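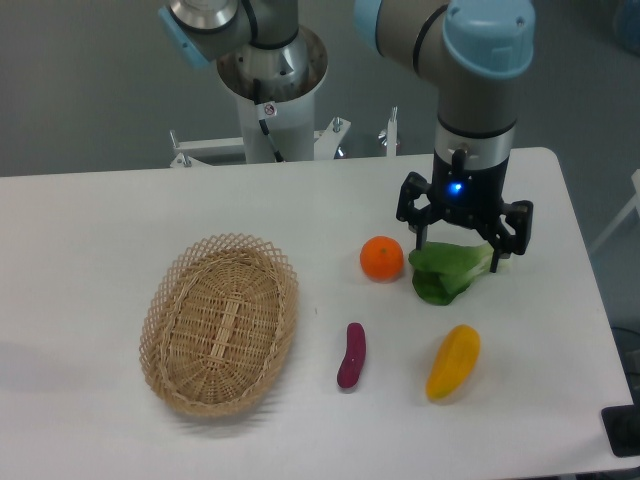 Rinora brings its overnight foot cream to the high street

Wetmont – for immediate release, June

Rinora, the Wetmont skin care maker, is putting its overnight foot cream into shops for the first time. Until now it was mail order only. From the last week of June it will be on the shelf at 54 independent chemists and gift shops, with more to follow in the autumn if stock holds up.

Same cream. New tube, new cap, slightly lower price.

The foot cream has been the firm's best seller three years running. Customers have been asking for it in shops for most of that time, mainly because they want to smell it before they buy it. Fair enough. Testers will be out at every counter.

What's in it

Shea butter, oat oil, glycerine, urea and a little peppermint. The peppermint has been turned down a touch from the old mail order batch after a good number of letters saying it was too strong at bedtime. No colouring. The urea is there for hard heels and does most of the work, so anyone with cracked or broken skin should leave it alone until things have healed, as it will sting.

It is a thick cream. It goes on white and takes a few minutes to sink in. Rinora suggests putting it on after a bath, cotton socks over the top, then bed. A blob the size of a hazelnut does both feet. More than that and it ends up on the sheets.

Tube sizes

The main size is 100 ml and sells at £8. A 30 ml travel tube will be £3 and can be bought on its own or picked up free with any two full size products while the launch offer is on. The old glass jar is being dropped. It looked nice but it was heavy, it cost a fair bit to post and too many turned up broken. Customers who have kept theirs can still send them back to the Wetmont works for recycling until the end of the year – lids off please, and rinsed.

The new tube stands on its cap, so the last of the cream can be got out without cutting it open. The cap is a flip top. The first sample had a screw cap and the testing panel dropped it behind the bath over and over, so that went.

A word on the panel

The cream was tried at home by Rinora's own customer panel for eight weeks over the winter. Panel members kept a short diary, mostly on how their heels felt in the morning and whether they could put up with the smell. Most liked it. A few wanted it with no scent at all, and an unscented version is now being worked on with Marquez, the small lab which has handled Rinora's mixing since the firm began. No date for that one yet. It won't be before next spring.

Also new: the Sotska file

Going into shops at the same time is the Sotska foot file, a two sided file with a coarse face and a fine face. Use it on dry feet, before the bath and not after, a few light strokes at a time. Rinse it and stand it up to dry. It comes in dark green or cream and costs £6, or £12 boxed up with a full size tube of the foot cream. The boxed set will be in shops a little later than the rest as the boxes themsleves are still at the printers.

Where to find it

A full list of shops goes up on the Rinora website on launch morning at 9am. Wetmont customers can get it a bit earlier, from the works shop, which is open mornings only through June. Mail order carries on as before and at the same prices, postage on top. Orders already placed for the glass jar will be sent out in the jar as long as there are some left, after that customers will get the tube and the difference back.

Shops wanting to stock the cream should ask for the trade sheet. Smallest order is one tray of full size tubes, with a free tester and a shelf card. Trade orders in by noon leave the works the next working day.

Notes for editors

Rinora makes skin care for hands, feet and face at its works in Wetmont. The range takes in a hand balm, two soaps, a face wash and the overnight foot cream. None of it is tested on animals.

Sample tubes, a full ingredients list and price sheet are availble from the Rinora press desk, through the contact page on the website. Please say which size you need and give a postal address. Samples go out while stocks last.

Ends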